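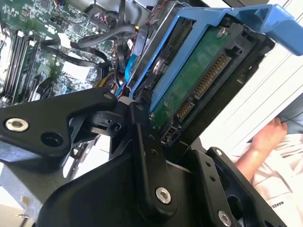
Spent the month on the grasp planner for the drive bay job. Posting the bits that might help other people working on disassembly.

## 1/ Perception

The case lies on its side with the opening up. We fit the caddy pose from colour first (bright blue against grey is an easy mask), then refine against the caddy model. The old version fitted the whole chassis and was slower, with worse results at the drive end.
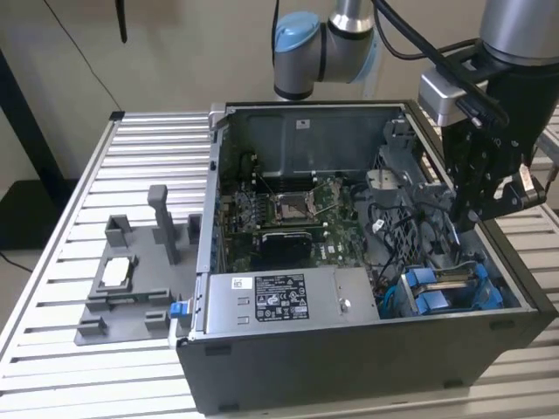 ## 2/ Planning

Two arms over one open case means a lot of collision checks. Rina, our planner, now samples 2000 wrist poses per caddy and drops anything that sweeps through the cables. Simiyu handles the arm-to-arm timing. At 3000 samples the plans were no better and the wait was annoying.

## 3/ Control

Straight position control jams if the caddy is even slightly crooked in its rails. We switched to a compliant pull along the rail axis, with a small wiggle when the force climbs. The log from Vilstead has 69 pulls on the new controller. I'm still labelling the failures.

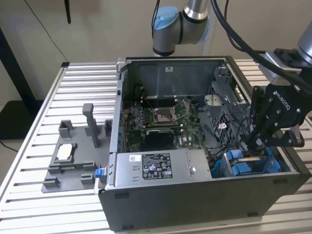 Memville asks whether the force threshold is learned or set by hand. Set by hand, one value per caddy model. The config file goes up in February.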